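Rosmont Winter Table - read me first

Hello, and thanks for downloading! Rosmont Winter Table is my collection of festive recipes, all typed up in one tidy format so you can search them, scale them or just print the ones you fancy. It began as a carrier bag of clippings and my gran's notebook, and got rather out of hand one December when I decided I was sick of hunting for the bread sauce.

There are 500 recipes in this release. Most are British Christmas cooking of the sort I grew up with, plus a good helping of Malaysian dishes from my friend Syafiqah Teoh, whose family puts beef rendang next to the sprouts and is quite right to do so.

What's in the folder

recipes.csv - the main file, one row per recipe
ingredients.csv - one row per ingredient, linked by recipe_id
menus.csv - 26 complete menus, from a quiet supper for two up to the full Boxing Day spread
notes.txt - my ramblings, safe to ignore

The columns in recipes.csv

recipe_id - a number, never reused, even if I throw a recipe out
title - what we call it at home, so expect "Mum's red cabbage"
course - starter, main, side, pudding, baking, drink or leftovers
serves - how many people it feeds, assuming they've already been at the nuts
prep_mins and cook_mins - minutes, whole numbers only
make_ahead - yes, no or freeze
source - who gave it to me
tested - yes if I've cooked it myself from the typed version, otherwise no

Please do look at that last column before you cook for a crowd! I've tested all the mains and nearly all the puddings, but the drinks are lagging behind (there's only so much mulled cider one household can get through) and some of the older baking recipes are copied straight from the notebook with "a moderate oven" left in. I've put my best guess at a temperature in brackets where I could.

Weights are in grams and liquids in millilitres. Spoons stay as spoons. Gran worked in ounces and teacups, and I measured her teacup, which is still in my cupboard, so those conversions should be sound. Oven temperatures are for a fan oven. If yours isn't a fan, add 20 degrees or whatever your oven normally likes.
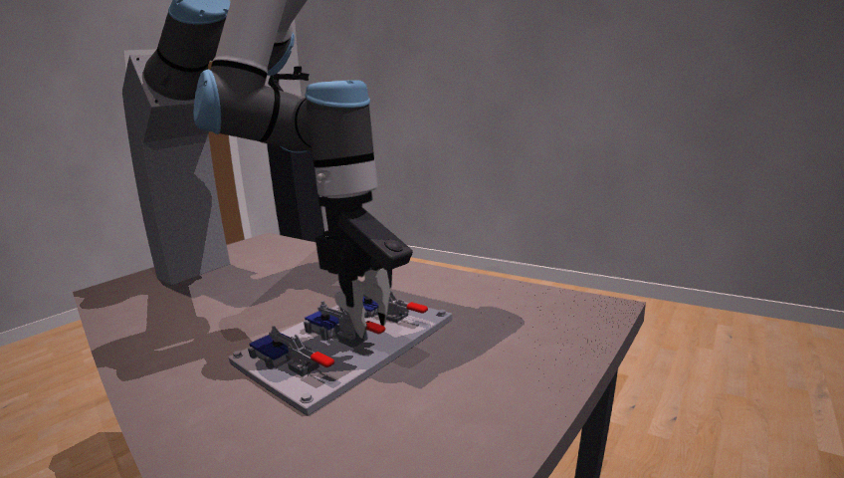 Scaling works nicely for sides and sauces - just multiply the amounts in ingredients.csv by however many people you've got and divide by serves. Please don't do it blindly with cakes, though. I doubled the ginger loaf once without thinking about the tin and was scraping the oven floor until bedtime.

Syafiqah's recipes all have "Ginting" in the source column, after the house they come from. She wrote them out herself and I've left her wording alone, including the instruction to fry the paste "until your neighbours ask". Chilli amounts are hers too, so go gently on the sambal if you've got little ones at the table.

Things I know are wrong

The Orivura trifle is in there twice, under two ids. They're slightly different (one has sherry) and I can't decide which to keep.
Cook times for roast birds are for a bird that's been out of the fridge for an hour. Always check the middle with a thermometer.
Allergens aren't marked at all. I didn't trust myself to get them right, so please read the ingredients properly.
Four of the menus point to a cheese biscuit recipe that I haven't typed up yet.

Opening the files

Any spreadsheet program will do. If the accents in crème brûlée come out as gobbledegook, pick UTF-8 when it asks. Fractions are written as decimals, so half a lemon is 0.5, and I'm sorry about how that looks in print.

Using and sharing

Cook from it, share it, put it in your own meal planner - all fine by me. I'd love a mention if you republish a big chunk, and Syafiqah asks that you keep her name with her recipes. Please don't sell it as a book.

If you spot a mistake, send me the recipe_id and what went wrong. Corrections go in whenever I get an evening free, and the next version should have the missing biscuits and a lot more for vegetarians, starting with the chestnut and leek pie I've got in the oven now.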